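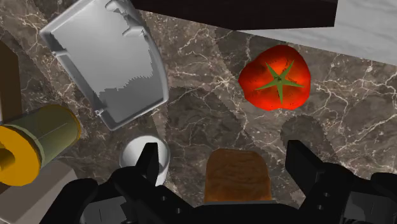 Marit Oyelaran
Staff Writer, Grains and Milling

May 10, 2026

Ridico has changed the grind on its Jovura stone-ground cornmeal after bakers reported uneven absorption in the coarse grade. Bags from the new run began leaving the company's mill in Alvarado this week.

The coarse grade now passes through a second screen, which removes the largest particles before packing. Ridico said the older meal needed a long soak to lose its grittiness and often left a hard grain in the center of cooked polenta.

The package directions have been revised to match. They call for 300 grams of meal and 11 grams of salt, with the water unchanged. The soak is now 3 hours. Cooking is still done over low heat in a covered pot, with stirring at regular intervals.

The fine grade, sold mainly for flatbread and porridge, is not affected.

Fistum, which distributes the meal to 539 stores, will sell through its remaining stock of the earlier grind. The two versions carry the same label on the front. The new directions are printed on the back panel, under the storage notes. A 10-pound bag for restaurants is planned for November.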